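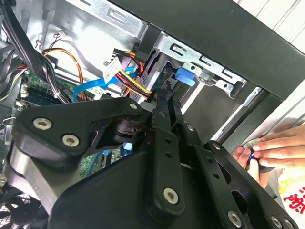 Llegamos tarde, como siempre. La nave de Sunton está al fondo del polígono, detrás de un almacén de azulejos, y el cartel de la puerta es tan pequeño que pasamos dos veces por delante. Jornada de puertas abiertas, viernes, de diez a dos. Entrada libre, café de máquina, pegatina con el nombre. La mía decía "visita" y ya.

Escribo esto deprisa en el tren de vuelta, así que perdonad el desorden.

Sunton recoge ordenadores de sobremesa viejos, de oficinas sobre todo, y los desmonta o los arregla. Lo que se puede salvar sale para colegios y bibliotecas de la comarca. Lo que no, a piezas. El año pasado pasaron por allí 3.000 equipos, según la pizarra de la entrada. De Gulldale, que es el otro taller de la zona, no dan cifras, pero se hablan mucho entre ellos y se cambian fuentes de alimentación como cromos.

Primera parada, recepción. Palés, torres envueltas en film, olor a polvo caliente. A cada equipo le ponen una etiqueta con un número y con eso va ya todo el camino. El lote del día venía de una gestoría que cerró en mayo. Teclados aparte, en jaulas. Ratones en otra jaula, una maraña de cables que daba miedo.

Luego, las mesas de apertura. Para mí lo mejor de la visita. Te dejan asomarte a las torres sin tapa y preguntar lo que quieras. Yo hacía quince años que no miraba dentro de un sobremesa y se me había olvidado lo llenos de cables que están. Negros en un manojo que cae desde arriba, grises y blancos pegados al lateral, uno naranja que da la vuelta por la chapa del fondo sujeto con una brida blanca chiquitita. La placa, verde, de las de toda la vida, con su ranura de memoria azul oscuro. Y el cable SATA plano, azul clarito, subiendo hacia la bahía de los discos. Bonito color, la verdad, para algo que no ve nadie.

Nos lo explicó Sepehr Alipour, jefe de taller, bata azul, voz muy baja. Había que arrimarse. Apunté lo que pude:

Antes de soltar nada, mirar por dónde va cada cable. Foto si hace falta.

El SATA se saca tirando del conector, nunca del cable. Si lleva pestaña, se aprieta primero.

Las bridas se cortan con alicate de punta plana. Con cúter no, que luego hay cables pelados.

Los conectores blancos pequeños, con las uñas o con pinza de plástico, y paciencia.

El disco sale siempre el primero y va a una caja cerrada con su numero. Borrado certificado o destrucción, lo que diga el papel del cliente.

Una señora preguntó si el color de los cables significa algo. Respuesta: en los de la fuente, sí, normalmente (naranja 3,3 voltios, rojo 5, amarillo 12, negro masa). En los de datos, cada fabricante hace lo que quiere. También preguntó si se podía llevar uno. Risas. No.

El almacén de piezas, arriba, por una escalera metálica que resuena mucho. Cajones y cajones. Memorias por tamaño, ventiladores por diámetro, tornillos en botes de mermelada. Había 579 módulos de memoria inventariados esa mañana, lo ponía en la hoja pegada a la estantería, y debajo alguien había escrito a boli "menos los que debe Radwan". No pregunté. Debí preguntar.

Hay también una balda de rarezas: disqueteras, una tarjeta de sonido enorme, un módem que pesa como un ladrillo. Los niños de la visita no sabían qué era nada. Un padre intentó explicar el ruido que hacía el módem, imitándolo, y le salió bastante bien.

A las doce, café. Malo. Galletas buenas.

Después, la sala de pruebas. Cuatro bancos, monitores viejos pero decentes, y un programa de comprobación que llaman Zastemside, hecho por ellos. Mira memoria, disco, temperatura, puertos. Si algo falla, el equipo vuelve a la mesa con una nota. Si pasa, limpieza con aire y pincel, tapa y a la estantería de salida. Esa mañana tenían 133 listos para irse, apilados hasta arriba de la ventana. Casi no entraba luz.

Lo que menos me gustó: el grupo era demasiado grande y los de atrás no oian nada. Y la parte de reciclaje de plásticos la vimos por una ventana, en dos minutos, porque ya tocaba la siguiente tanda. Una pena. Yo iba sobre todo por eso.

Cosas prácticas, por si vais a la próxima:

Autobús hasta el polígono, última parada, y luego diez minutos andando sin acera. Calzado cerrado, lo piden en la puerta. No hay donde dejar mochilas. Si lleváis un ordenador viejo para donar, mejor avisar antes por correo, que a un señor le hicieron volver con la torre al coche. El taller de abrir y limpiar tu propio equipo va aparte, con inscripción, y se llena enseguida.

Yo me he apuntado. Ahora a ver si encuentro la torre de mi hermano, que tiene que estar en el trastero debajo de la tienda de campaña.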